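Lab news, spring round-up

Glossy counters: what the Drevirard runs told us

Quick one from the manipulation side, bigger write-up comes in July. As most of you know we've been fighting shiny worktops since last year. Depth drops out wherever there's glare, the planner sees a hole or a phantom lump, the arm goes wide or stops dead. Matte table, no trouble. Polished counter, misery.

Darcy Ruawai's idea, which got the name Istix for reasons lost in the group chat: stop trying to repair the depth map. Take two looks from slightly different head positions, match them up, and throw out anything that slides across the surface when the view moves. Reflections slide. Bowls don't. What's left goes to the grasp planner as is, holes and all, and the planner is told the holes are flat counter until touched.

Numbers, such as they are. 200 pick attempts on the kitchen set, single objects, mixed lighting. Old pipeline (Lindov) bailed out before contact on a lot of the glare positions. With Istix only 11 bail-outs over the full set, and most of those were clear jars and cups, which it still hates. Transparent stuff is a seperate problem and we're not claiming it. Small packets lying flat are better than before but the fingers still come in a touch high.

Cost: the second look adds 2 seconds per pick. Fine for us, maybe not for the Ciobanu people, who want it quicker. Darcy thinks some of that can be won back by moving the head while the arm is already on its way. Not tried yet.

Also worth knowing, warm lamps are worse than daylight. Long colored streaks on the counter get taken for edges if you only have the one view. Adding a second lamp made things worse again, so please leave the lights in the kitchen bay the way you find them!!

Code is on the shared drive, branch is a mess, readme is half done. If you want to run it on your own arm talk to Darcy first becuase the head calibration has to be redone and the script will not warn you. Comments on the draft by 26th April please.

Counter, arm and a plain white bowl in the kitchen bay:

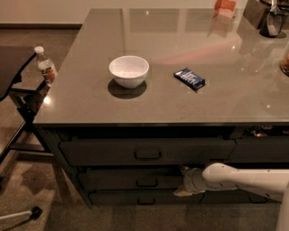 Kitchen bay bookings

New sheet is up, old one is read only. Put your initials in or the slot goes to whoever asks next. Drawers shut when you leave.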